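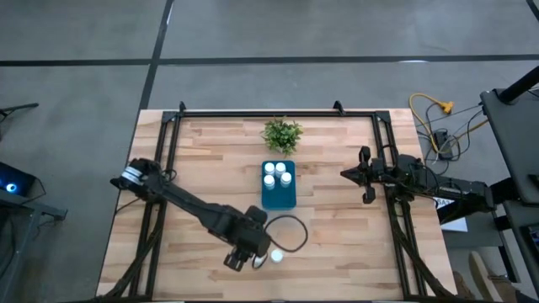
Chapitre 3 – Le bois de bout, le bois de fil et les panneaux lamellés

Support de cours, option Matériaux naturels, juillet 2023

Objectifs de la séance

Savoir distinguer les trois coupes principales du bois. Comprendre le retrait et le gonflement. Être capable de lire une fiche technique de plateau lamellé et d'en tirer les jeux à prévoir au montage. La séance suppose acquis le chapitre 2 (anatomie de l'arbre, cernes, rayons ligneux).

3.1 Rappels sur la structure

Le bois est un matériau anisotrope : ses propriétés dépendent de la direction dans laquelle on les mesure. On retient trois directions. La direction axiale (ou longitudinale) suit les fibres. La direction radiale va de la moelle vers l'écorce. La direction tangentielle est perpendiculaire aux deux autres et suit les cernes.

La résistance en traction est très élevée dans le sens axial et faible dans les deux autres. Une planche chargée en travers du fil se fend sous une charge qu'elle supporterait sans peine en long. Ce point revient dans presque tous les sujets d'examen de l'option.

3.2 L'eau dans le bois

On distingue l'eau libre, contenue dans les cavités cellulaires, et l'eau liée, fixée dans les parois. Au séchage, l'eau libre part en premier, et les dimensions ne changent presque pas. Quand il n'en reste plus, on atteint le point de saturation des fibres, proche de 30 % d'humidité pour la plupart des essences. En dessous, chaque point d'humidité perdu entraîne un retrait.

Le taux d'humidité se calcule sur la masse anhydre :

H = (masse humide – masse sèche) / masse sèche × 100

Attention à cette définition. Un bois fraîchement abattu peut dépasser 100 %, ce qui surprend toujours les étudiants qui divisent par la masse totale.

Exercice 1. Une éprouvette pèse 1208 g à réception et 1107 g après passage à l'étuve. Calculer H. (Réponse : 9,1 %.)

3.3 Retrait radial et tangentiel

Le retrait axial est négligeable dans les calculs courants. Le retrait tangentiel vaut, selon les essences, entre une fois et demie et deux fois le retrait radial. C'est cet écart qui explique le tuilage des planches débitées sur dosse : la face située côté écorce se raccourcit davantage que la face côté cœur, et la planche se creuse côté écorce.

Une planche débitée sur quartier bouge moins en largeur et reste plus plane. Elle coûte aussi plus cher, le rendement de la grume étant moins bon.

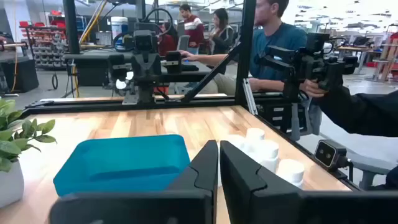
3.4 Les panneaux lamellés-collés

Un plateau lamellé est constitué de lamelles étroites, collées chant contre chant. Le fil de toutes les lamelles est parallèle. Il ne faut pas le confondre avec le contreplaqué, dont les plis sont croisés et qui reste stable dans les deux directions.

Le découpage en lamelles présente deux intérêts. Il permet d'utiliser des bois de petite section, et il répartit les tensions internes : chaque lamelle travaille un peu, dans son sens, et le panneau se déforme moins qu'une planche massive de même largeur. Le retrait en largeur existe toujours. Beaucoup de notices de pose l'oublient.

On rencontre deux types de lamelles :

– lamelles continues, d'un seul tenant sur toute la longueur du plateau ;
– lamelles aboutées, assemblées en bout, souvent par entures multiples.

Les secondes sont moins chères et donnent un aspect plus morcelé. Les variations de teinte d'une lamelle à l'autre sont normales dans les deux cas et ne constituent pas un défaut, sauf si le cahier des charges précise un tri par couleur.
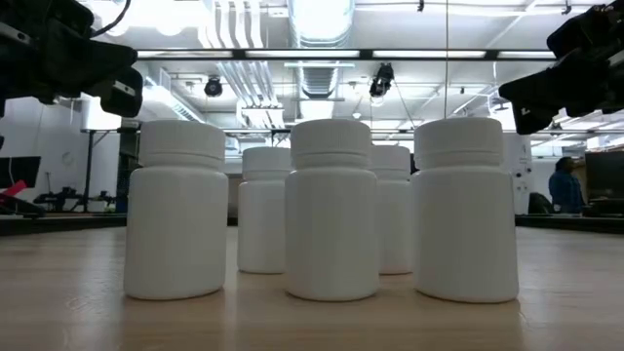 Fig. 3.2 – Plateau en bois clair, veinage horizontal.

3.5 Lire une fiche technique

Les fiches distribuées en séance sont celles des gammes Lorente et Brudex. Elles ne donnent pas les mêmes informations, et c'est le but de l'exercice. Relever pour chacune : l'essence, l'épaisseur nominale, le type de lamelles, l'humidité à la livraison, la classe de colle et la finition de surface. Noter « non renseigné » quand l'information manque. Ne pas la déduire de la photographie du catalogue.

Exercice 2. Un plateau de 43 mm d'épaisseur est fixé sur un cadre métallique rigide. Le métal ne suit pas les variations d'humidité. Proposer un mode de fixation qui laisse le bois se déplacer en largeur. On attend un schéma coté et deux phrases de justification. Les réponses du type « visser plus serré » ne rapportent aucun point.

Éléments de correction : trous oblongs orientés perpendiculairement au fil, point fixe au centre du plateau, rondelles larges, serrage modéré. Les taquets coulissants sont acceptés.

3.6 Finitions

L'huile pénètre dans les premières couches et ralentit les échanges avec l'air sans les arrêter. Le vernis forme un film et les ralentit davantage, mais une rayure suffit à laisser entrer l'eau localement. Dans les deux cas, traiter les deux faces et les chants. Un plateau fini sur une seule face tuile presque à coup sûr.

À préparer pour la séance suivante

Lire les pages 17 et suivantes du polycopié Edmont. Refaire l'exercice 1 avec les masses relevées au laboratoire. Le compte rendu de la visite de la scierie de Draltholm est à rendre en octobre, sur papier, avec les schémas faits à la main.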